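9 de septiembre de 2019

Otra vez me he puesto a escribir con el té ya servido y las zapatillas de andar por casa, que es como mejor me salen estas páginas. Llevaba desde la vuelta de Povby queriendo contar lo del pan de centeno, y entre unas cosas y otras se me ha ido pasando.
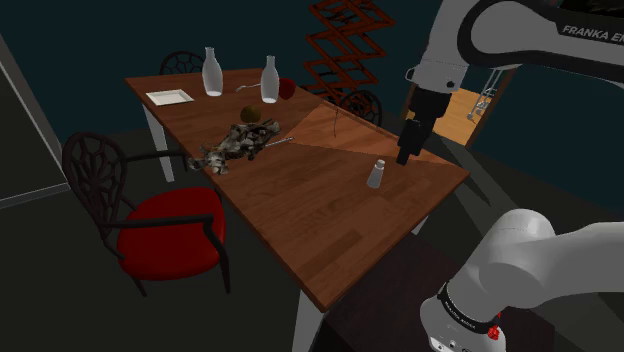
El caso es que en Povby, en la panadería de la cuesta, me regalaron un trozo de masa madre metido en un tarro de mermelada, con la tapa apenas apoyada para que respirase. Me lo traje en el tren entre las rodillas, envuelto en un jersey, vigilándolo como si fuera un gatito. Tuve que hacer transbordo en Cornance, con una espera larguísima, y lo saqué un rato al banco del andén porque me daba la impresión de que olía demasiado fuerte. Olía a manzana pasada y a bodega, un olor que a mí me gusta mucho, pero comprendo que no todo el mundo quiera viajar con él.

Al llegar a casa le di de comer esa misma noche, harina integral y agua tibia, y lo dejé en el estante de encima de la nevera. Por la mañana no había pasado nada. Por la tarde, tampoco. Me llevé un disgusto bastante tonto, lo reconozco, y estuve a punto de tirarlo, pero volví a alimentarlo y me fui a pasear hasta el río para no estar levantando la tapa cada diez minutos. Cuando volví había crecido hasta casi tocar el borde. Me puse tan contenta que cené de pie, mirándolo.

Desde entonces he hecho pan 2 veces. El primero salió como una teja. La miga se pegaba al cuchillo y la corteza era tan dura que tuve que mojarla en la sopa, aunque de sabor estaba bueno, ácido y un poco dulce al final, y me lo comí entero a lo largo de la semana por pura cabezonería. Creo que me quedé corta de agua, y también que lo corté demasiado pronto — en Povby me dijeron que el centeno hay que dejarlo quieto un día entero envuelto en un paño, y yo aguanté hasta la hora de la merienda.

El segundo ya fue otra cosa. Puse 659 gramos de harina, que era exactamente lo que quedaba en el paquete, y 300 los cambié en el último momento por trigo, de una bolsa que tenía empezada desde enero y que convenía gastar. Le eché una cucharada de melaza y unas semillas de alcaraveo... no, alcaravea, nunca me acuerdo de cómo se dice. La masa parecía barro, barro de verdad, del que se queda en las botas, y la metí en el molde con una cuchara mojada. Toda la noche fermentando. A las seis ya estaba yo en la cocina, en bata, encendiendo el horno y despertando seguramente a medio edificio con el ruido de la bandeja.

Esta vez sí esperé. Envolví el pan en el paño de rayas y me fui al mercado de Misa para no caer en la tentación. Allí compré mantequilla, un manojo de eneldo y un queso pequeño que me costó más de lo que pensaba gastar, pero un pan así se merece compañía. Me entretuve también en el puesto de las harinas, que es nuevo, y estuve preguntando por la molienda gruesa. La traen por sacos, y me apunté para el próximo reparto sin tener ni idea de dónde voy a guardar un saco. Debajo de la cama, supongo, o en el armario de los abrigos.

El libro de Iwasaki, el de fermentos que compré de segunda mano, dice que un cultivo bien cuidado aguanta en frío hasta 1.930 horas sin que haya que tocarlo. Yo no pienso hacer la prueba. Me gusta tener que acordarme de él, y me gusta el rato de la cuchara y la harina antes de acostarme, cuando la calle se queda callada y se oye sólo la nevera. Lo que sí voy a hacer es secar un poco en papel de horno y guardarlo en un sobre, por si un día me descuido o se me cae el tarro.

El pan, por cierto, lo corté por fin anoche. Miga oscura, húmeda, apretada, con la alcaravea muy presente — quizá demasiado, la próxima vez pongo la mitad. Me tomé dos rebanadas con mantequilla y sal, y luego otra con el queso, y luego una cuarta que ya no tenía excusa ninguna. He congelado un buen pedazo en rebanadas, separadas con papel para poder sacarlas de una en una.

Queda pendiente comprar un molde más largo, preguntar cuándo llega el saco y escribir a la panadería de Povby para dar las gracias, que lo prometí. Lo haré mañana después de comer, si encuentro las postales.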